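Prurngate Mesh Pen Cup, Black

Desk Storage > Pen Holders > Wire Mesh

We stock 13 pen holders and this is the one we get the most questions about, mostly from people who want to know whether it is any different from the mesh cup that came free with their last office chair. The short answer is: a little. It's a plain round cup made of fine black wire mesh, with a solid rim at the top and a darker base. If you want drawers, a phone slot or a place for sticky notes, keep scrolling.

What Prurngate says, and what we think

The maker's leaflet calls this cup a "complete desktop organizing system." It is a cup. You put pens in it. The leaflet also promises that a tidy pen holder will save you time every day, and we have left that claim off our page because we can't see how anyone would measure it.

The claim that does hold up is the one about the rim. Cheap mesh cups often have a raw edge where the wire has been trimmed, and it catches on sleeves and the insides of your fingers. On the Prurngate the rim is closed all the way around. We ran a cotton rag over 18 of them from the last carton and didn't snag a thread.

We are less sure about "tip-proof." No tall, narrow cup is tip-proof. Load it with a few heavy markers all leaning the same way, give the desk a bump, and see what happens. It stands well enough with a mixed load, and that's as far as we'll go.

On a white desk

Black mesh on a white table is a look some people love and some people find a bit stark. You can see the tabletop faintly through the walls, so the cup seems lighter than a solid one would. You can also see everything you drop in it, including the chewed pencils. The whiteboard marker lying next to it is a standard type with a blue cap, and it isn't included - we mention this every time and still get the emails.

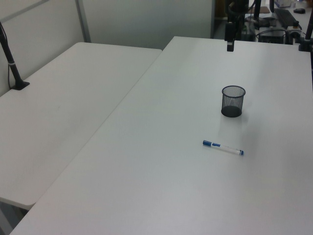
What fits

Pens, pencils, a ruler if you don't mind it sticking out, small scissors with the points down. Whiteboard markers go in fine, though we'd store those flat if you care how they write. Most marker makers suggest the same.

Paper clips and pushpins are a bad idea. They sink to the bottom, and you end up tipping the whole thing out to find one. The Wumthorpe clip dish is better for that and costs less.

Cleaning

The leaflet says "wipes clean in seconds." Solid cups do. Mesh collects dust in every little opening, and a wipe mostly pushes it through to the inside. A dry paintbrush or an old toothbrush works better. Ink from a leaking pen is harder to shift, and you may want to put a circle of scrap paper in the bottom before you fill it.

How it compares

Tsang Solid Cup: heavier, easier to clean, shows fingerprints. Our pick if you only keep pens.

Skorkbridge Three-Part Caddy: more room, but the middle section is too shallow for anything longer than a pencil stub. We have told them so.

Prurngate Mesh Pen Cup: the lightest of these, with a good rim. Dusty by spring.

Ordering

Sold singly or in cartons of 66. The carton price is only worth it if you're fitting out a whole floor, and we'd suggest buying one first to see if you like it. Item 23 on the printed order form. Color is black only. Prurngate has been promising a white version since October, and we'll list it when we have one on the shelf.

Returns are accepted on unused cups in the original sleeve. If yours arrives with a dent in the rim, send us a photo and we'll replace it - no need to mail the old one back.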